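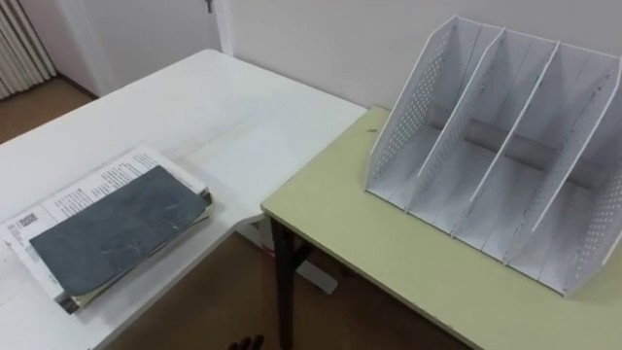 How do I start on a pile of papers that has been growing for months?

Take the whole pile to a table, sit down, and pick up the top sheet. I mean it – don't sort by date, don't fan it out over the floor, don't go shopping for folders first. One sheet, one decision, next sheet. My own first pile was 58 sheets plus a heap of booklets, and I was through it before lunch.

How many categories do you use?

Three, one for each slot in the organizer. Mine are "do," "ask" and "keep." Do is anything I have to pay, sign or mail. Ask is anything I can't decide alone (mostly letters I don't understand the first time I read them). Keep is for paper that will move to the file box at the end of the month. I tried nine categories once, with labels and everything, and I spent more time wondering whether the car insurance was "car" or "insurance" than I did filing it!

Do I need one of those open desktop racks?

No, a shoebox with two pieces of cardboard in it will do the same job. I like the open kind with sloped sides because I can see the paper. Anything with a lid turns into a place where mail goes to sleep. If you do buy one, check that your biggest booklets fit in standing up. My first one was a Jultow and it was too narrow for catalogs, so it went to my sister.

What do you do with manuals and thick booklets?

I recycle most of them. Before I do, I look for the manual on the maker's website, and if I find it I save the file in a folder called "house." I hang on to paper for the boiler, the sewing machine and anything with a warranty card stapled in it.

What about letters with a QR code on them?

Scan it while you're still holding the letter and see where it goes. If it's the same text online, out goes the paper. If it's a payment or a form, it goes in "do." Check who sent it before you scan, please. Violeta Carrasco wrote to me in February about a fake parking notice with a code on it, and it looked very convincing.

My table always fills up again. What am I doing wrong?

Probably nothing, tables are flat and people put stuff on them. I have two pushed together in an L, and the rule is that new paper lands on one and the organizer lives on the other. When I want to use the first table for something else, the paper has to get dealt with. It works most weeks. In tax season it doesn't.

How long do you keep bills?

Until the next one shows up and says the last one was paid. Tax papers, contracts and medical letters are another matter, and the rules depend on where you live, so ask somebody who knows yours.

Can I send you a question?

Sure, use the form on the contact page. I read everything, though I can be slow in spring. Ward Martens, yours about old school reports is next on my list.

Last updated 15/03/2021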